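# Table layout rules for tabletop pick tasks: minimum spacing, start pose, people near the cell

**sfakianakis_s**

We are rewriting our setup sheet at Treser and I want to settle three items before it goes out on 4/17/26.

1. Minimum gap between objects at reset. Draft says 300 mm, center to center.
2. Gripper start height over the table.
3. Whether anyone may stand at the equipment end while the arm is powered.

Current speed cap is 500 mm/s for all free motion. Comments welcome, preferably with a reason I can put in the sheet.

---

**lizelle.m**

300 mm is too generous. Our tables are 725 mm deep, so with four objects you end up with the same grid every time, and the policy learns the grid. We specify clearance between surfaces, set to the open finger width plus a margin. Center to center means nothing when one object is a bell pepper and the next is a long chili.

---

**zwahlen_f**

Agree on surface clearance. Disagree on dropping the number. Operators will not measure finger width at every reset. Give them one figure and a gauge block.

---

**lizelle.m**

A gauge block is fine. A center to center figure is still wrong for long objects. Turn one 90 degrees and the clearance changes while your number stays the same.

---

**sfakianakis_s**

Accepted. Item 1 becomes surface clearance, checked with a block. Item 2?

---

**pkonst**

Start pose should be above the tallest object in the set, including lids. We went through 1,413 logged episodes at Riltden and the contact faults clustered in the first move, nearly all from a low start. A low start over clear table is safe only until somebody changes the layout.

---

**zwahlen_f**

Then write it as a check on the first move. A high start costs cycle time on every episode, and a low pose is acceptable if the path out is vertical.

---

**pkonst**

Vertical until when? If the sheet doesn't say, each operator picks a different height.

---

**deligiannis_e**

Produce and container set, for reference when discussing items 2 and 3. Fingers are low at the far part of the table, just behind the yellow fruit. The container is the upright one with the flat lid. There is also an arm in among the equipment past the table end, which is the case item 3 has to cover.
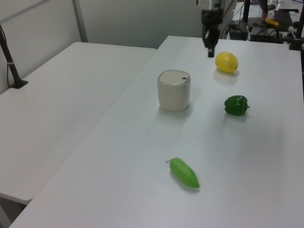 ## Revised draft (sfakianakis_s)

- **Spacing:** surface to surface, checked with the block at every reset. Long objects are checked at both ends.
- **Start pose:** above the tallest object. A lower pose is allowed only with a vertical first move to that same height.
- **People:** hands out of the equipment area before motion is enabled. Cable work is done with the arm in protective stop.
- **Speed:** 500 mm/s, unchanged.

---

**lizelle.m**

Fine with the first two. "Equipment area" needs a taped line on the floor or it will be argued over.

---

**zwahlen_f**

I still think the second bullet will be ignored unless the controller enforces it. No objection to publishing.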